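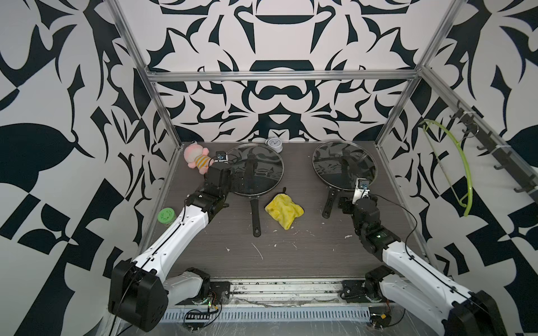

ガラス蓋は、フライパンに載せたまま保管してもよいですか。
内側が完全に乾いていれば、載せたままで差し支えありません。水分が残っている場合は蓋を外し、別々に乾かしてから重ねてください。

4.3 使用後の手入れと保管

対象:Clendum フライパン、Clendum ガラス蓋(金属縁付き)

使用後は次の順に作業します。

1. 火を止め、蓋とフライパンが手で触れられる温度になるまで待ちます。
2. つまみを持って蓋を外し、裏返さずに乾いた布の上に置きます。
3. フライパンの内面を、中性洗剤を含ませた柔らかいスポンジで洗います。金属たわし、研磨剤入りの洗剤は使用しないでください。
4. 蓋を洗います。ガラスと金属縁の境目は汚れが残りやすい箇所です。毛先の柔らかいブラシを縁に沿って一周させます。
5. 水ですすぎ、布で水気を拭き取ります。つまみの付け根も拭いてください。
6. 蓋を外した状態で45分以上、風通しのよい場所に置きます。時間の管理には目覚まし時計やキッチンタイマーを使用できます。
7. フライパンを平らな台に置き、蓋を中央に載せます。縁が浮いていないことを確認します。

注意
・熱いガラス蓋に冷水をかけないでください。破損の原因になります。
・ハンドルを台の端から張り出させないでください。
・蓋の上に物を載せないでください。

二つを並べて置く場合

フライパン同士の間に、たたんだ布が一枚入る程度のすき間を設けます。ハンドルは重ならない向きにします。手前に向ける場合は、先端が台の内側に収まる位置まで本体を奥に寄せてください。瓶などの小物は、蓋を持ち上げる際に手が当たらない場所に移します。

布の扱い

黄色や赤など色の濃い布は、最初の2回は単独で洗濯してください。色落ちした染料が金属縁に付着することがあります。湿った布を丸めたまま蓋やフライパンに接触させて放置しないでください。

備考
・つまみのねじが緩んだ場合は、蓋の裏側からドライバーで締めます。強く締めすぎるとガラスに負荷がかかります。
・交換用つまみの部品番号は274です。Skometti 製のつまみはねじ径が異なるため取り付けできません。
・オーブンで使用する場合の上限は200℃です。蓋は必ず外してください。
・ガラスに欠けまたはひびを認めたときは、ただちに使用を中止してください。

関連項目:4.4 焦げ付きの除去、6.1 交換部品の注文

編集:Samira Smadi
5月改訂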